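Linura Laundry Diary
December 4, 2022

1/ Okay, so I promised a folding thread back in September and then went very quiet about it, and a few of you have been sweet enough to ask. Get a hot drink, because I am going to talk about T-shirts for much longer than anyone should.

2/ First, the surface. I folded on my bed for years and years and my back hated me for it. A bed is too low and too soft, and you end up chasing the shirt around the comforter. A big table is so much nicer! Waist height if you can get it, but even a low one beats the mattress.

3/ Then put a cloth over the table. I know it sounds fussy. A bare tabletop is slippery and a T-shirt skates all over it, while a cloth has just enough grip that the hem stays where you left it when you go back for the sleeve. Mine is pale blue and I love it more than some of my actual clothes.

4/ The color matters a little too, by the way. Pale under dark is easy on the eyes. I tried folding navy on a charcoal blanket once and could not find the edges of anything, and I folded one sleeve into the next shirt in the pile and didn't notice until I tried to put it on.

5/ What kind of cloth? An old flat sheet is perfect. Please don't buy anything. If you absolutely must buy something (I see you, I am you), the remnant bin at the fabric store in Cele is where I'd look, and get it bigger than you think you need so it hangs over the edge.

6/ Now the shirts. Somebody asked whether I fold warm or cold. Warm if I'm organized, cold if I'm being myself. A shirt that has sat balled up at the bottom of the basket overnight isn't ruined, it just wants a good shake, and then smooth it with your flat hand from the collar down.

7/ Gray ones are the worst for me. Every crease shows, every shadow looks like a stain, and I always have to tilt them toward the window to check which is which. And yet I keep owning gray shirts. I went to the Roltero outlet for socks and came home with gray. There is no explaining it.

8/ My actual fold, for the people who only came for that: face down, sides in to the middle, sleeves back on themselves, then bottom up to just under the collar, then once more. It should be able to stand up by itself like a little book. If it flops over, your sides were too wide, so open it and bring them in a bit.

9/ If there's a print on the front, do the last fold so the print ends up on the outside. Old soft shirts with the print half washed away are the ones I want to find first in the morning, and they're the ones that always used to be at the bottom of the drawer.

10/ Detergent question, because it comes up every time: I use the plain Plekel powder, the unscented one, and less of it than the scoop wants me to. I skip fabric softener for tees. They come out a little stiffer and I think they fold crisper that way, but my sister disagrees and her drawers look lovely too.

11/ And now the part I'm bad at, which is the edges of the table. I don't know how it is at your place, but any flat surface collects things the minute a cloth goes down on it. You'd think the cloth would say "this is for laundry" and instead it says "please set your keys here."

12/ Keys, cable ties, a screwdriver, a cup that has tipped over, some little tube of something, one of those USB things on a cord. None of it has anything to do with shirts! I used to clear the whole lot off before I started, and by the time I'd found a home for all of it I didn't want to fold anymore.

13/ So my rule now is that the clutter goes out to the edges and the middle is for the fabric. That's the whole rule. Sweep it all outward with your forearm, fold in the middle, deal with the rest later or never. I get so much more laundry done since I stopped making it wait for a perfect table.

14/ Two things I do still pick up first, though. Anything with a point (screwdrivers, I'm looking at you) and anything with a cap, because a tube that opens under a clean shirt is a very sad discovery. Paper in the middle can stay if it's flat, but I'm forever folding it into something by accident. I once filed a water bill inside a pajama top.

15/ Zippers, quickly: close them before you fold. An open zipper snags the cloth and drags it along with the garment and then you're straightening the cloth every two minutes. Same with straps and drawstrings, tuck them inside before the first fold.

16/ Right, pictures. The second one has my kind of table edges in it: screwdriver with the red and black handle, the cup on its side, all that good stuff.

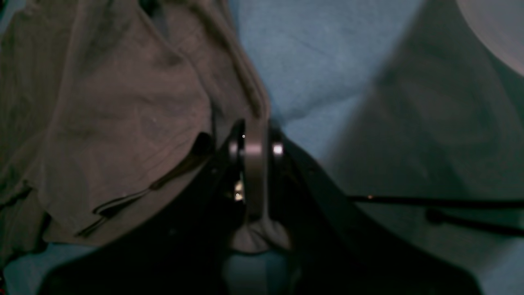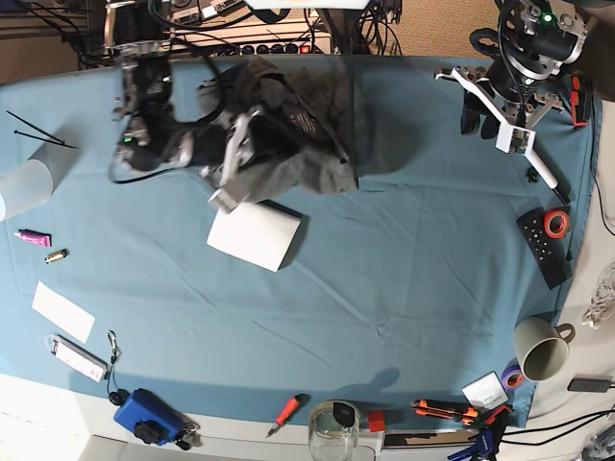 Gray laundry on pale blue cloth, all crumpled.

17/ Look how well dark gray shows up against that blue in the second one, even all crumpled. Also the white paper right in the middle, just below the shirt. That is exactly how a water bill gets into a pajama top.

18/ We're 777 people here now, which is a lovely amount of people to talk about sleeves with. Next time I want to do fitted sheets, so if you have a method that works on a deep mattress, tell me in the replies, and please be patient with me because I have never once gotten the corners to match.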